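## 4. Suspendre le peignoir près de la baignoire

Bon, la baignoire est en place, on passe au peignoir ! Chez moi c'est toujours l'étape que je bâcle, alors je vous la note comme je la fais maintenant.

1. Posez le pied du porte-peignoir bien à plat, à portée de main de la baignoire (je sors du bain les yeux fermés, je sais de quoi je parle).
2. Enfilez les épaules du peignoir sur le cintre, coutures bien alignées, puis accrochez-le.
3. Laissez pendre la ceinture devant – sans nœud, elle sèche mieux.
4. Vérifiez que l'ourlet ne touche pas le sol.

**Remarque :** Bernice Mahama préfère rentrer la ceinture dans les poches. C'est joli aussi, mais la mienne finit toujours froissée.

**Attention :** sur du marbre mouillé, un pied rond peut glisser. Essuyez avant de poser, et ne vous y appuyez jamais pour enjamber le rebord !
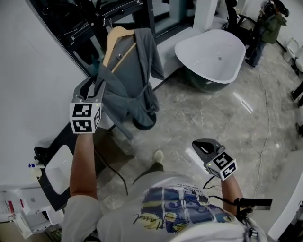 Peut-on laisser le peignoir mouillé sur son cintre ?

Ouvrez-le bien et aérez la pièce, il séchera très bien dessus.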